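Visiting a robot lab with a group: how do I keep it from being two hours of watching an arm not pick something up?

Gonzalo Garrido
Posted in Trips, Clubs and Outings

I run the Fekumum club at our library. It started as a repair night, and these days it is mainly people who like to take the back off a toaster and then talk. Ages range from eleven to retired. In May we're going to the open day at Brarnent, which is a robotics workshop out past the rail yard, and since I'm the one who suggested it, I'm the one who gets blamed.

To be a good host I went to their trial run, which they hold for group leaders so we know where the bathrooms are. I had a nice time. I'm also a person who will watch a washing machine. My sister-in-law came along and is not, and she gave it twenty minutes before asking me if it was broken.

It wasn't broken. The demo table I stood at the longest had binder clips spread out on it, pinks and blues and a yellowish one, and the gripper comes down from above and is supposed to take hold of one. Sometimes it does. Sometimes it goes down, thinks, goes back up, and thinks some more. There's a lot to look at behind it (a big red-orange arm, several black ones, a quilt hung up on the wall side, more ductwork than a submarine) and I suspect half of my group will end up discussing the ducts.

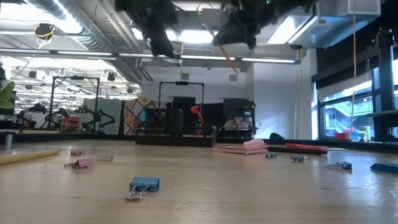
What I need to know

First, how do I prepare people for the speed of it? I told two members it was slow and they said they understood, but they also said that about the museum of locks.

Second, how can you tell if a robot is doing a thing by itself or if somebody is steering it? I asked and got an answer, but the answer had the word "policy" in it four times and I nodded through all of them.

Third, what are good questions to ask the people who work there? I'd like us to sound like a club and less like a line at a deli. The staff told me they expect up to 2000 people over the whole open day, so we'll get one guide and a slot, and I don't want to spend it on "will it take our jobs." Somebody will ask that anyway. His name is Ray and I've already talked to him.

Fourth, any practical stuff. Parking is a 700-yard walk from the door, and I have one member with a bad hip.

Thanks in advance. I've read the old thread about the cheese factory and it didn't carry over as well as I'd hoped.

Benedikt Thiele

I was at the same trial run, and I spent most of it at the other table, so maybe I can be of use. I also took a school group through a different place, Pumberg, last fall, and made every mistake there already. You're welcome to them.

On the speed. Don't tell people it's slow. Everyone agrees with you and then they're disappointed at full strength. Give them something to keep track of. At Pumberg I handed out index cards and pencils at the door and had the kids write down what they thought the arm would go for next and whether it would get it. After that they were yelling at it like a horse race. One girl kept a separate column for "dropped it on purpose." The engineers came over to see what the noise was and stayed to look at her column. Adults will do this too if you call it a pool and there's a candy bar in it.

Second trick, and it costs nothing: before you go in, sit everybody down at a table in the library and have them pick up binder clips with two pencils, one in each hand, looking through a paper towel tube. Give it five minutes. They'll come to Brarnent with a lot of sympathy.

On who is steering. Your four-policies person was telling you something useful, just in the wrong language. There are roughly three things you might be watching. Somebody may be moving the robot live with hand controllers or a second pair of arms. Or the robot is running on what it learned from many sessions like that, and that's the "policy." Or it's playing back the same recorded moves every time, like a music box. The fast way to tell the last one from the others is to ask the guide to nudge an object a few inches between tries. A music box will reach for where the thing used to be. To tell the first from the second, look for the person. If someone off to the side has hands on something and is squinting, that's your robot's brain, and you should offer them some water.

They won't mind being asked. The guide I had told me a task like the clip one had been done 700 times by people before they let the arm try it alone, and he said it in the voice of a man who had done a good number of those himself.

The table I'd send your group to has two black arms, one from each side, reaching in over the same patch of tabletop. Scissors with red handles were lying on it when I was there, and a little pad of pink sticky notes, and small blue plastic pieces spread around the middle, plus a plant and a round white lamp. Your sister-in-law would have liked the lamp. Two arms are a better show than one, for the same reason two people moving a couch are a better show than one. You get to see them come very close to each other, and the whole crowd breathes in.
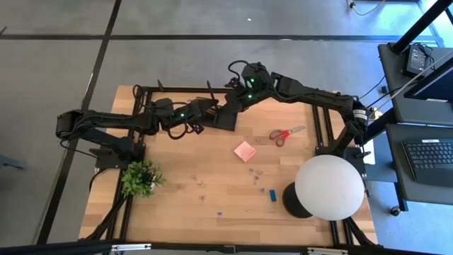

The two-arm table at the Brarnent trial run, grippers nearly touching.

If you have kids with you, let them get a spot where they can see the grippers from the side. From the front they'll mostly see elbow. And stay behind the tape on the floor. At Pumberg I had a boy who treated the tape as a suggestion and we lost ten minutes to a speech about it, delivered to all of us, including the three who were in the restroom.

Questions that got good answers for me:

What did it do wrong yesterday that it doesn't do today? (You'll get a story. There is always a story.)

Which object on the table do you hate? I got a very long answer about things that are thin and lie flat.

Who decides when a try counts as a success? This one started an argument between two of their people, and that was the best part of my afternoon.

What happens if somebody turns off the lights or moves the lamp?

Is there a plain household job you've given up on for now? Mine said folding a fitted sheet, and I said join the club.

Ray can ask his question last, on the way out, when they have somewhere else to be.

Frøydis Öberg

Wear comfortable shoes.

Also most of these places will let you drop off at the door if you call ahead. We did this for my mother at the Lindqvist plant tour and they even had a chair for her. Then she wouldn't give the chair back, so allow time for that.

I don't know anything about the robots.

Wenche Söderlund

Benedikt's answer is good and I'd only quarrel with bits of it.

I give tours at a workshop of this type (not Brarnent, and I won't say which, because I'm about to complain about visitors). So, from the other side of the tape:

The nudge-the-object test is fine, but ask first. I've had a man reach over and move the thing himself while the arm was on its way down. He was very pleased with his experiment. I was not able to share in this, as I was leaning on the stop button with my whole arm.

On telling whether someone is steering: a person with their head down behind a table isn't proof of anything. We spend most of the day with our heads down. Usually it's a cable. Just ask "is this one being driven right now?" in those words. It's how we say it to each other and you'll get a yes or a no. Anyone who gives you a paragraph has either been to business school or is hoping you'll leave.

I'd go easy on the index cards for a small room. One pool of bets for the group is plenty. A dozen people scribbling and calling out is a lot of noise right next to someone who is trying to concentrate, and if the arm is being driven, they can hear you betting against them. It does get to you.

Go early in the slot if you can choose. By 2 in the afternoon everything has been dropped a few times, the guides have said "great question" until it has lost all meaning, and whatever was going to need rebooting has needed it.

Things visitors do that we love: standing still, asking what a cable is for, bringing along a kid who asks why it doesn't just have fingers. Things we love less: "My vacuum does that." Filming with the flash on. Telling us about the movie. We've seen the movie.

As for the bad hip, call and ask about stools. There's nearly always a stool. It may have a box of screws on it, and you'll be doing us a kindness by making us put them away.

And Gonzalo, if half your group would like to talk about ducts, let them. Somebody there knows all about those ducts and has been waiting years to be asked.

Gonzalo Garrido

Thank you, all three. I called and they said yes to the drop-off and yes to a stool. I've also booked the earliest slot they had, which did not make me popular with the retired contingent, who I'd assumed were up.

We ran the pencils and paper towel tube at last week's meeting. My sister-in-law picked up one clip in five minutes and has asked to come on the trip.

Still looking for somebody with a van, if anyone reads this in time. Marit Hedlund has offered hers, but it has a kiln in it.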